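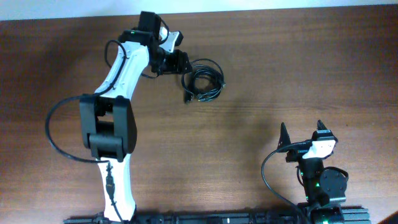
Veerle De Bruijn
Ich muss jetzt mal einen Thread über Tischplatten machen, ihr müsst da durch. Es geht um Holz, Maserung und sehr viel Öl (ich bin schuld, ich hab die Flasche gekauft).

Veerle De Bruijn
Also: warmes Braun, ganz feine Maserung, hellere und dunklere Streifen, und alles läuft schön quer über die Platte. Genau so was wollte ich seit Juli! Dahinter gleich die helle Wand, die einen leichten Blaustich hat. Das Braun kommt davor dermaßen gut raus, ich könnte stundenlang hingucken.

Veerle De Bruijn
Für zu Hause hab ich mir deshalb bei Buschmann eine alte Platte geholt. Selbst geschliffen, mit der Hand, 5 Abende lang. Meine Schultern reden nicht mehr mit mir, aber die Fläche fühlt sich an wie ein Kieselstein aus dem Bach.

Veerle De Bruijn
Yung-ching Poon hat mir zum Glück vorher eingebläut: immer MIT der Maserung. Ich hatte an einer Ecke schon quer angefangen und die Kratzer sieht man bei Abendlicht bis heute. Steht jetzt der Farn drauf.

Veerle De Bruijn
Und dann der erste Lappen Öl!!! Das Holz war vorher so staubig beige, und auf einmal sind da Streifen, von denen ich gar nichts wusste. Hab laut "oh" gesagt, allein in der Küche.

Veerle De Bruijn
Weil schon zwei gefragt haben: das Öl heißt Pavar, zwei dünne Schichten, dazwischen eine Nacht trocknen lassen. Überschuss gut abnehmen, sonst klebt es noch Tage später. Die Lappen flach ausgebreitet draußen trocknen, bitte nicht zusammengeknüllt in den Müll, die können sich selbst entzünden.

Veerle De Bruijn
Kaffeeränder gehen bei mir bisher mit einem feuchten Tuch weg. Rotwein hab ich noch nicht getestet und hab es auch nicht vor 😄

Veerle De Bruijn
Als Nächstes ist die Fensterbank dran. Hat wer von euch schon mal Eiche geölt, die vorher lackiert war? Muss da wirklich alles runter?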